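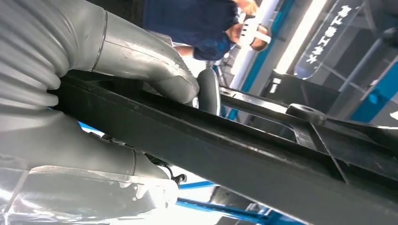

Beschaffungsplanung für Werkstattrobotik

Unter Beschaffungsplanung für Werkstattrobotik versteht man alles, was zwischen »wir hätten da gern einen Roboterarm« und der ersten bezahlten Rechnung liegt, also Bedarf klären, Kosten schätzen, Angebote einholen, Platz und Strom einplanen. Ich schreibe diesen Artikel für unser Betriebslexikon in Flinthorpe und erlaube mir das Ich, weil ich zwei solcher Runden mitgemacht habe und beim ersten Mal so ziemlich alles falsch angesetzt hatte. Stand der Angaben: 16. Oktober 2018.

Abgrenzung

Gemeint sind Arme und Greifer, die in einer Kfz-Werkstatt an oder unter Fahrzeugen eingesetzt werden sollen, etwa zum Anreichen, Halten oder für die Sichtkontrolle. Fertigungsstraßen gehören nicht hierher, die werden ganz anders kalkuliert (und von Leuten, die dafür eine eigene Abteilung haben!). Auch Hebebühnen und Prüfstände laufen bei uns über einen anderen Topf. Wer beides in einen Antrag packt, bekommt ihn zurück, ich spreche aus Erfahrung.

Bedarfsermittlung

Am Anfang steht eine Tätigkeitsliste. Klingt öde, ist öde, aber Elspeth Lamont hat bei uns darauf bestanden und ich bin ihr heute noch dankbar. Aufgeschrieben wird, welche Handgriffe vorkommen, wie schwer die Teile sind und von wo man drankommt. Gerade unter dem Fahrzeug wird es eng: Auspuffrohre, Querträger, Hitzeschutzbleche, Gummihalter, und dazwischen steht meistens noch jemand mit Schutzbrille und muss auch arbeiten können. Ein Arm mit riesiger Reichweite nützt da wenig, wenn der Ellbogen nirgends hinpasst. In unserer Tätigkeitsliste gibt es deshalb eine eigene Spalte für den freien Raum rund um das Bauteil, und die hat uns am Ende mehr beschäftigt als die Traglast.

Kostenarten

Der Arm selbst ist der Posten, über den alle reden. Daneben stehen Greifer, Kamera, Steuerung, Gestell oder Wagen, Schutzabdeckungen, Kabel, Software, Einweisung und Abnahme. In unserer ersten Planung fehlten Abdeckungen und Kabel komplett, 717 Euro, die dann mühsam aus dem Verbrauchsmaterial zusammengekratzt wurden. Nicht dramatisch, aber peinlich, wenn man vorher groß verkündet hat, diesmal sei wirklich an alles gedacht.

Greifer und Finger sollte man getrennt ausweisen. Finger nutzen sich ab, Polster auch, und wer sie als Teil des Arms abschreibt, hat nach kurzer Zeit ein Buchungsproblem. Kirstin Ritchie führt sie bei uns als Verschleißteile, mit eigener Bestellnummer und einem Jahresbetrag von 879 Euro. 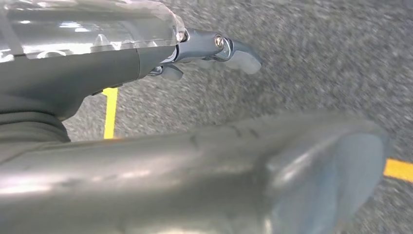 Bei der Fingerform scheiden sich übrigens die Geister. Zwei Finger reichen für vieles, sie sind leicht zu ersetzen und man versteht sofort, was sie tun. Po-yen Chien hätte lieber etwas Mehrgliedriges gehabt und hat dafür wirklich gute Gründe vorgetragen, das Budget war aber anderer Meinung. Wir haben uns darauf geeinigt, den Flansch so zu wählen, dass man später wechseln kann. So ein Satz gehört unbedingt in die Ausschreibung!

Angebote und Vergleich

Wir haben Angebote bei Clikano und Zesidura eingeholt. Direkt vergleichen ließen sie sich zunächst überhaupt nicht: Das eine enthielt die Einweisung, das andere nannte sie »optional«, und die Lieferzeit stand mal ab Bestellung und mal ab technischer Klärung drin. Magnus Tosh hat daraufhin ein Formblatt mit 8 Zeilen gebaut, das wir jetzt immer mitschicken. Wer es nicht ausfüllt, wird nicht gewertet. Streng, ja, aber seitdem sitze ich abends nicht mehr mit Textmarker vor irgendwelchen Fußnoten.

Stellfläche und Zeitplan

Vor der Bestellung wird die Fläche auf dem Boden abgeklebt, Arbeitsbereich und Laufweg. Danach bitte eine Weile damit leben! Bei uns lief der Laufweg zuerst mitten durch den Bereich, in dem die Bühne bedient wird, das sah auf dem Plan völlig harmlos aus. Für den Zeitplan gilt: Elektroanschluss zuerst anfragen, Arm danach. Tetsuya Takagi rechnet außerdem eine Probephase ein, in der die Werkstatt noch nichts Verbindliches von dem Gerät erwartet, und diese Zeit sollte als Personalkosten im Antrag auftauchen.

Miete oder Kauf

Mieten lohnt sich, wenn die Tätigkeitsliste noch wackelt. Beim Projekt Lennox haben wir zuerst gemietet und die Anrechnung auf den Kaufpreis vorher schriftlich vereinbart. Mündlich war sie uns auch schon einmal zugesagt worden, davon wollte später keiner etwas wissen.

Siehe auch: Verschleißteile, Formblatt Angebotsvergleich, Abnahmeprotokoll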